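Subject: Re: [bin-picking] Grasp labels for clear plastic, and when to stop collecting
Date: 1 September 2025
To: bin-picking list

> We are about to start our own collection run with the Prollov
> controller and would like to avoid the mistakes of the last one.
> Three things we would like to hear about from other groups:
>
> a) How do you label a grasp that lifts the object and then loses
> it on the way to the drop point?
>
> b) Do you reset the bin to a fixed layout between attempts, or let
> the layout drift?
>
> c) Clear plastic. Our depth readings on it are close to useless and
> the picker has learned to leave it alone.
>
> Our first set had 593 attempts and the model trained on it did
> well on cans and badly on everything else.

Replying to all three, with the caveat that our set is for one bin and one arm and I would not assume that any of it carries over.

On (a): we used to store a single success flag. That was a mistake. A lift followed by a drop was marked as a failure by one operator and as a success by another, and there was no way to separate the two afterwards. The Itari logger now writes two flags, one for contact held at the top of the lift and one for release over the target. The grasp model is trained on the first flag only. The second goes to whoever is tuning the transfer speed, as most of our losses in transit went away when the arm was slowed down. If you have old data with one flag, I would relabel it from the force trace or leave it out. We left ours out – 212 attempts in total – and the validation score did not move by any amount worth reporting.

On (b): let it drift, within limits. Fixed layouts are tidy and make the runs easy to compare, but the model picks up the layout. We tip the objects in, run until the bin is clear or until 3 attempts in a row have failed, then tip them in again. The starting state is saved before the first attempt. Do not straighten anything by hand. An object lying against a wall is the case the picker will meet in use, and operators will move it to the middle if they are not told to leave it.

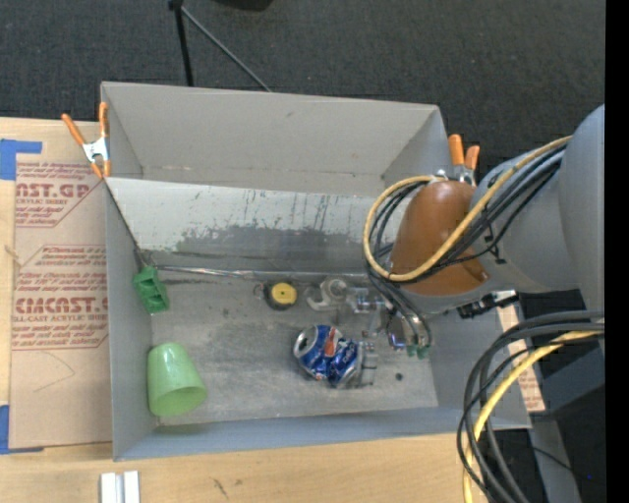 How many attempts are needed before retraining is worth the time?

The number of attempts matters less than the number of failures of each type, and we retrain when the thinnest failure type has doubled since the last round. Our current set stands at 971 attempts. Most of the easy successes in it could be removed without harm, and the Nasution sampler already gives them a low weight.

On (c): the same thing happened here. The cause in our case was the proposal stage, which ranked candidates by depth confidence, so that a blue can next to a piece of clear plastic was chosen nearly every time. The clear piece was then only tried when it was the last thing left, by which point it was usually alone on the floor of the bin. The training data therefore held almost no examples of clear plastic touching something else, and the model's poor scores there should not have been a surprise.

Two changes helped. The first was to force a share of the attempts on to targets picked by an operator from the colour view, with depth ignored for the choice of target and used only for the approach height. The second was to keep the failed attempts on those targets, including the ones where the fingers closed on nothing. They are dull to collect and it is tempting to discard them. Without them the model has no reason to prefer one edge of a clear part over another.

One thing that did not help was coating the clear parts with matt spray for the early runs. Depth improved, the grasps improved, and the model then failed on the uncoated parts much as before. The friction was also different, which we should have thought of at the start.

On cans, since they were mentioned: check whether yours are all undamaged. A dented can rolls differently when the first finger touches it, and a model that has only met smooth ones closes too late. We swap ours in and out between sessions and note the state of each in the Rullisance sheet, one row per object, with a new row when the shape changes.

I can send the column headings for that sheet and the definitions of the two flags. The attempts themselves will have to wait until October, when the storage is moved and there is somewhere to put them. If anyone has force traces for soft cups lying on their sides, I would be glad of a copy – ours were logged at too low a rate to show the wall giving way.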